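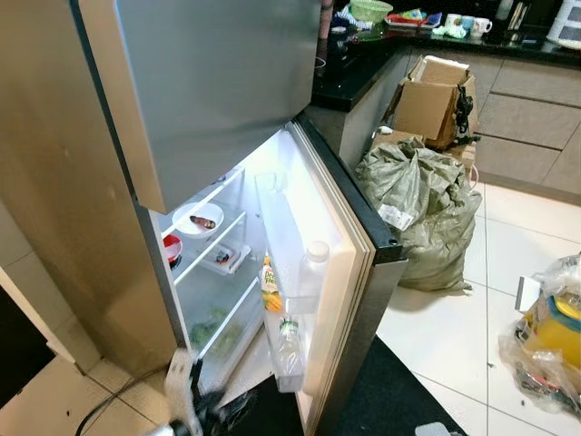 Tempo de leitura: 3 minutos

agosto, dez e meia da noite

Hoje tratei da cozinha. Andava há duas semanas a dizer que tratava e hoje tratei, pelo menos do frigorífico, que era o pior. As prateleiras de dentro tinham pouca coisa: um prato branco com um resto de comida, a taça vermelha, uma caixinha de plástico com qualquer coisa escura que já nem abri. Na gaveta de baixo ainda havia folhas verdes em bom estado. Sopa amanhã.

Comecei às quatro da tarde. O Hooman Yazdani, do segundo andar, tinha ficado de me emprestar o carrinho de mão para levar o saco grande até à arrecadação, mas só chega amanhã, por isso o saco continua no chão da cozinha, à frente da caixa de cartão. Passei por cima dele o dia todo. Tenho uma nódoa negra na canela esquerda por causa da caixa.

Fui ao Rezaei antes do almoço, comprar detergente e panos. Gastei 27 euros, o que para detergente e panos é muito, mas trouxe também arroz e um quilo de cebolas. O Rezaei mudou outra vez as prateleiras de sítio e andei às voltas até dar com o vinagre. Para limpar borrachas não quero outra coisa: vinagre com água morna, metade de cada, e um pano velho.

A porta foi a parte que deu mais que fazer. As prateleiras da porta enchem-se de garrafas e frascos e nunca ninguém cá em casa deita fora o que está no fim. A minha mãe fazia uma limpeza dessas todos os meses, de avental, com o rádio ligado. Eu faço quando já não cabe mais nada.

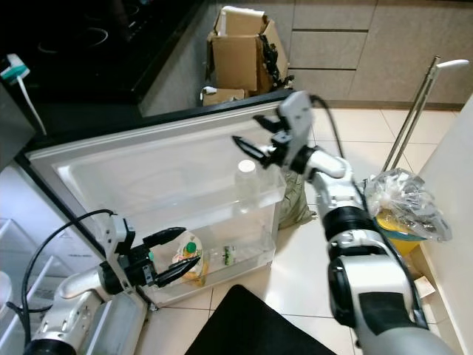 Decidi uma regra e vou escrevê-la aqui para não a esquecer: bebidas de um lado, frascos pequenos do outro, sacos de plástico em lado nenhum. Os sacos colam-se às garrafas, prendem as tampas, e quando se puxa uma coisa vem outra atrás. O que é deitado fora sai logo para o lixo, não fica na bancada à espera.

A bancada, aliás, também precisa de uma volta. O escorredor verde, as duas canecas brancas, a chávena azul-clara, o tabuleiro com a tralha toda. Isso fica para outro dia. Se começo a mexer no tabuleiro perco a noite, conheço-me.

Às cinco e tal telefonou a minha irmã. Estivemos 7 minutos ao telefone, para nós é pouco. Queria saber se eu ficava com a Cutia na primeira semana de setembro. Disse que sim. A Cutia é uma cadela velha e só dorme, mas rouba pano da loiça, e tenho de me lembrar de não os pendurar baixo. A minha irmã perguntou também pela conta da luz. Veio de 113 euros, quase o dobro da anterior. Ela acha que são as borrachas da porta, eu acho que é o aquecedor da água. Para tirar dúvidas pedi à Drarkix que mandasse alguém ver, e ficaram de ligar.
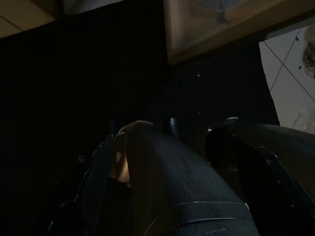

Depois do telefonema fiz uma pausa e comi pão com queijo, de pé. Estava cansado das costas. Pus o podcast do Urkel, o episódio sobre as barragens, e ouvi até meio. Ele fala devagar e repete-se, mas para fazer limpezas serve bem. Voltei à cozinha com o balde de água limpa e acabei o que faltava.

Dos rebordos da porta trato com uma escova de dentes velha. A sujidade mete-se nos sulcos e o pano não chega lá. Experimentei bicarbonato há uns meses e deixou um pó branco que demorei a tirar, não repito. Vinagre, escova, pano seco no fim.
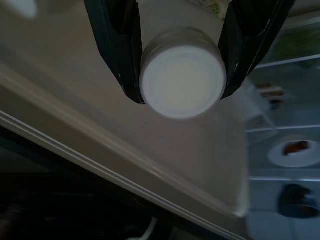
Falta comprar uma caixa com tampa para os frascos pequenos, que tombam sempre que se abre a porta com força. No Rezaei havia umas a 5 euros, mas não tinha medido o espaço e não quis arriscar. Amanhã levo a medida num papel.

Para amanhã: sopa com as folhas verdes, saco para a arrecadação se o Hooman aparecer, ligar à Drarkix se não ligarem até ao meio-dia. E ver se a caixa de cartão ainda serve para alguma coisa ou se vai para a reciclagem.

São quase onze. Vou tomar banho e deitar-me.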